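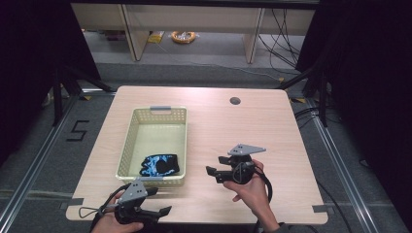
Bon, la préhension, on en parle depuis la rentrée avec des flèches et des triangles au tableau, et j'avais promis que la visite chez Corkden servirait à autre chose qu'à prendre l'air. Ces notes reprennent ce qu'on a vu et ce que j'attends que vous en reteniez pour la suite du cours (oui, il y aura un compte rendu, voir plus bas). Je commence par le poste où j'ai passé le plus de temps, parce qu'il résume presque tout le chapitre : une table, un panier beige ajouré, un gant noir à motifs bleus et blancs tout chiffonné au fond, et une personne avec une pince dans chaque main. Deux doigts noirs au bout de la pince de gauche, et c'est avec ça qu'il faut se débrouiller ! Regardez le gant et demandez-vous par où vous le prendriez. Moi j'ai d'abord dit « par le milieu », et Mansa Agbeko, qui nous guidait, a eu la politesse de ne pas rire.

1. Pourquoi tenir les pinces à la main

C'était la question de Kobina dans le car, et elle est bonne. On s'attendait à voir des bras partout, et le premier poste, c'est quelqu'un devant une table. L'idée, telle que Mansa nous l'a présentée : on enregistre des gestes humains faits avec les mêmes doigts que ceux qu'aura la machine. Vous ne pouvez pas tricher avec votre pouce, ni pincer à trois doigts, ni sentir la couture du bout de l'ongle. Vous héritez des limites du préhenseur et vous gardez votre cerveau pour les contourner. Le mot à noter est « démonstration ». On montre la tâche beaucoup de fois, avec des variantes, et on cherche ensuite une commande qui s'en inspire (apprentissage par imitation, chapitre 6 du poly, on y viendra en mars).

Un chiffre pour vous donner l'échelle : pour une seule famille de tâches de rangement, l'équipe avait 1063 essais enregistrés, dont 549 gardés après tri. Presque la moitié à la poubelle, donc. Ama Amegashie s'occupe de ce tri et elle nous a donné ses critères en vrac : geste interrompu, objet lâché hors du panier, main qui hésite trop longtemps. Ce dernier critère m'a laissé songeur, une hésitation c'est aussi de l'information, non ? On en a discuté un bon moment à côté de la machine à café et je ne suis toujours pas convaincu.

2. Le gant, ou le problème des objets mous

Reprenez vos notes sur les objets rigides : position, orientation, six degrés de liberté, merci, au revoir. Avec un gant, c'est fichu. Il n'a pas « une » pose, il en a autant que de façons de s'affaisser. Trois points à savoir refaire sans le cours :

- l'état d'un objet déformable ne se résume pas à un repère attaché à l'objet ;
- le point de prise change la forme qu'il aura une fois soulevé (prenez-le par un doigt, puis par le poignet, et comparez) ;
- une bonne prise pour soulever peut être très mauvaise pour poser.

Ajoutez le panier et ça se complique encore. Les parois interdisent les approches trop couchées, donc la pince doit arriver plutôt par le dessus, et les doigts vont chercher le tissu contre le fond. Faites le croquis de côté avec l'angle d'approche maximal en fonction de la hauteur de paroi, c'est un exercice de trigonométrie de niveau lycée et la moitié d'entre vous va quand même se tromper de signe, je vous connais !

3. À deux mains

Une main stabilise, l'autre agit. C'est le schéma de base et vous le retrouverez dans tous les articles sur la manipulation bimanuelle. On a eu le droit d'essayer, 7 minutes par binôme, chrono en main. Mohammed-Awal a réussi à retourner son gant à l'endroit du premier coup, ce qui lui vaut le respect éternel du groupe. Moi j'ai surtout réussi à pousser le mien sous ma propre pince. Ce qu'on sent tout de suite, c'est la masse au bout du poignet et le câble qui vous suit partout : on bouge moins vite, on anticipe, on fait des détours. Notez-le dans vos comptes rendus, ça a des conséquences sur les trajectoires enregistrées.

4. Le compte rendu

Deux pages, pas plus. Vous choisissez un objet mou de chez vous (pas un gant, sinon je vais lire trente fois la même chose), vous décrivez deux prises possibles et vous dites laquelle vous donneriez en démonstration et pourquoi. Schéma obligatoire, à la main ça me va très bien. Les formules de frottement sont dans le poly, n'allez pas en chercher d'autres sur des forums. Les retardataires s'adressent à Digby Pirihi au secrétariat pédagogique, je ne prends rien sous ma porte.

Commentaires (4)

Kobina Boateng
Merci pour les notes ! Pour l'angle d'approche, on néglige l'épaisseur des doigts de la pince ou pas ?

L'enseignant
Négligez-la dans un premier temps. Bonus si vous la remettez ensuite.

Ama Amegashie
Contente de voir que le débat sur les hésitations continue. Je maintiens ma position, mais j'ai remis quelques essais hésitants de côté pour comparer.

Mohammed-Awal Dankwa
Est-ce qu'une chaussette compte comme « pas un gant » ?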